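Go and Watch Them Do the Laundry

I drove to the Holport open day in May expecting a show, the kind with music and a robot that waves. What I got was folding, a whole afternoon of it, and I would happily go back tomorrow.

Holport is the Niltum lab's building on the river side of Jundport, and once a year they open the doors and let anybody wander in. The program listed 170 minutes of demonstrations. I stayed for all of them, most of the time at one table with two arms and a red and white garment.

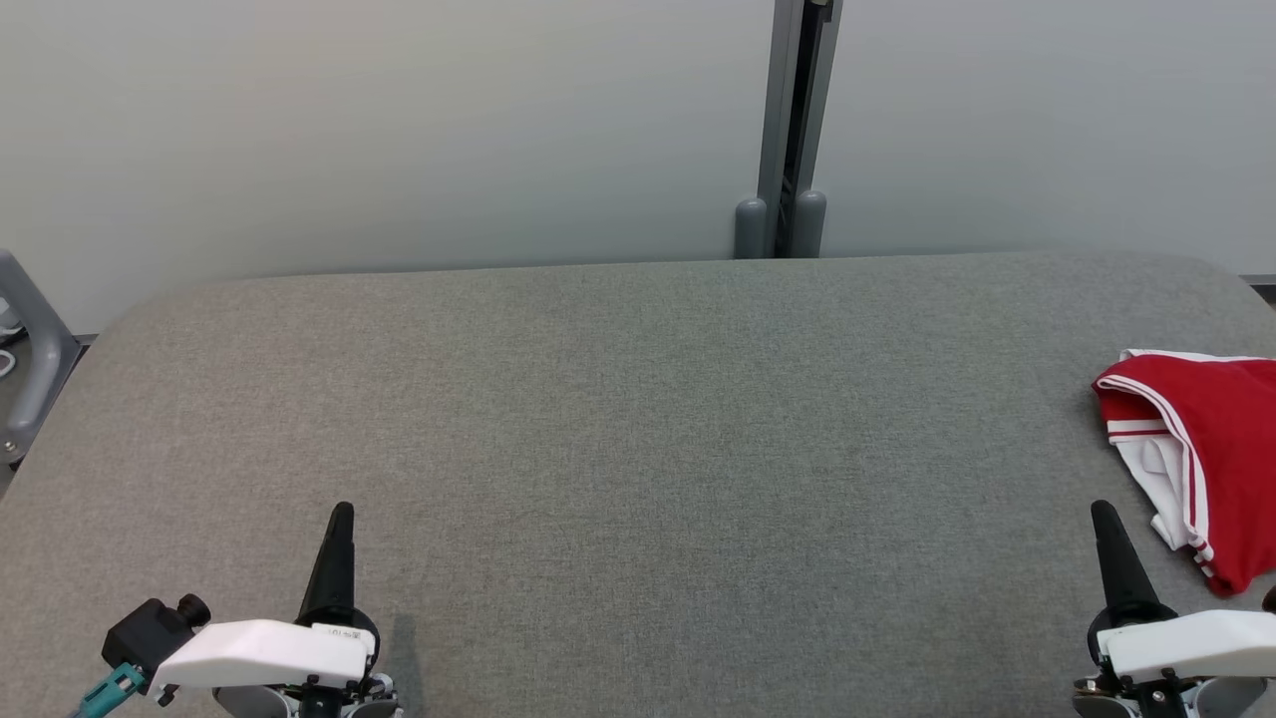

Cloth is hard! A box is the same box every time you pick it up, but a shirt has a new shape whenever you let go of it. Zdeňka Doležal, who ran our session, told us her group had logged 3822 attempts at folding since the winter, and she talked about the failures with real affection - the sleeves that got away, the hems that rolled under. I have been to product launches where I learned less in a day than she gave us in ten minutes.

She also took questions from children first, which more engineers should do. One girl wanted to know if it could do socks. (Not yet, and Doležal seemed a little sore about it.)

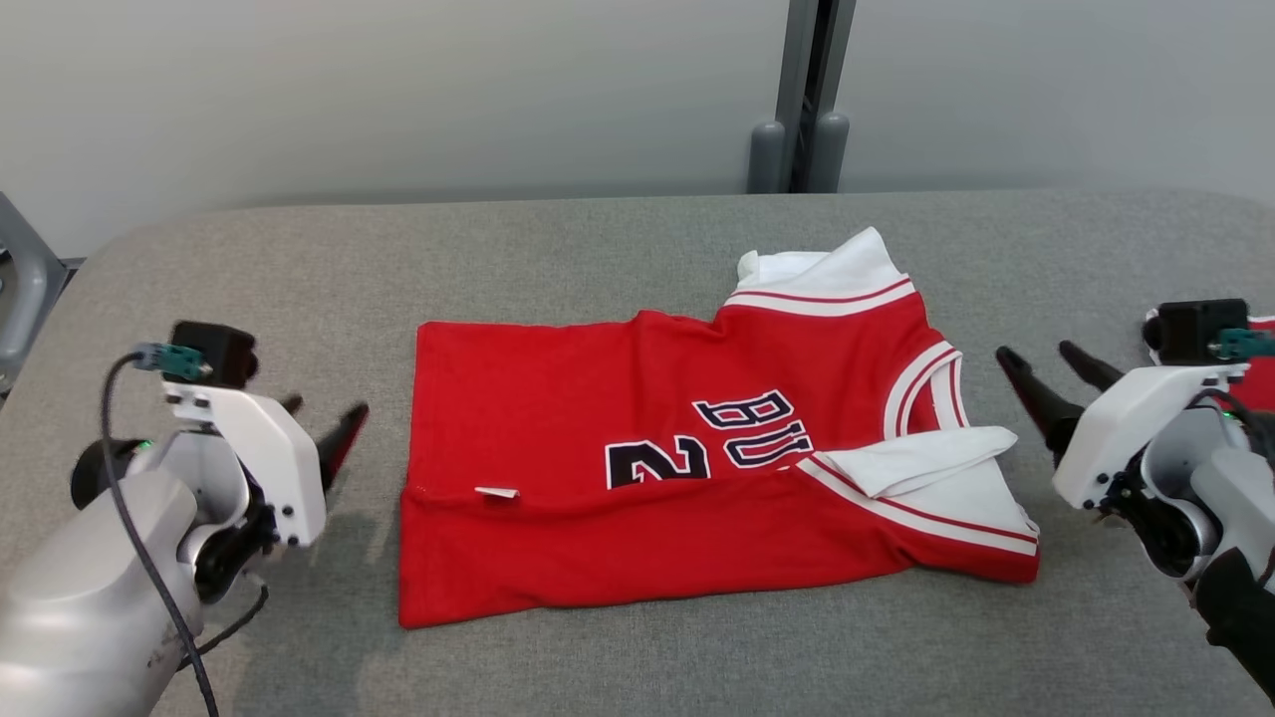

My neighbor Nattawut Chaimongkol came along and grumbled that he could fold a jersey in four seconds. So could I, badly. But I had never once thought about how I do it, where my fingers go, when I pull and when I wait, and I've thought about it every laundry day since.

We argue about automation as if it lived in the newspaper. The sign-in sheet had 254 names on it when I left, in a town that can fill a football stadium, and I'd like to see that number grow. Labs should open up more than once a year, and on evenings too, so people with day jobs can stand there and ask about socks.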